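Getting the stink out of basketball gear

By Nayara Siqueira
February
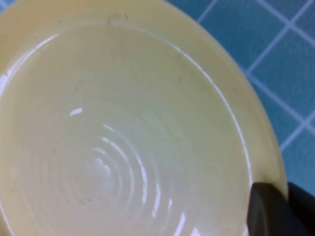
Vira Maksymiv reckons I've been doing knee pads wrong for years, and that if you soak them overnight the foam goes mushy and never sits right on the knee again. Half an hour is plenty, she told me, then squeeze, don't wring. So I've changed my ways, and mine have lasted the whole season!

My two both play (one in the under-14s, one in a Thursday night comp that finishes far too late), so our laundry gets a fair workout. My routine now is cool water, a good slosh of white vinegar, pads and sleeves in for their half hour, then a gentle wash with everything else. Singlets go in inside out so the numbers don't crack. No fabric softener, ever. It leaves a coating on that stretchy material and the smell comes back twice as bad.

Shoes are their own problem. Pull the insoles out as soon as you're home and stand them up somewhere with a breeze. Bicarb in the shoes overnight, tap it out over the garden in the morning. For the soles, if they've gone slippery, I wipe them with a damp cloth and a tiny bit of dish soap, then a clean damp cloth. Don't put them in the dryer. I did that once with a pair of size 5s and the glue let go at the toe.

The ball itself only wants a wipe. Composite ones can take a bit of soapy water, but leather gets a barely damp rag and that's your lot. Keep it out of the car boot in summer too, or it'll go lumpy.

And the bag! Empty it. Every time. I found a mouthguard in ours that had been there nearly 23 days.

Comments (3)

Wagner Meireles
Does the vinegar fade dark colours? Our club's singlets are navy and cost a fortune.

Nayara Siqueira
Ours are maroon and they've been fine, Wagner, but try a sock first.

Osvaldo Bragança
Newspaper stuffed in the shoes works too, if you still get one.

Recent posts
Patching a driveway hoop net
Mouthguard cases that don't go mouldy
Grass stains on white footy shorts
What to pack for an away carnival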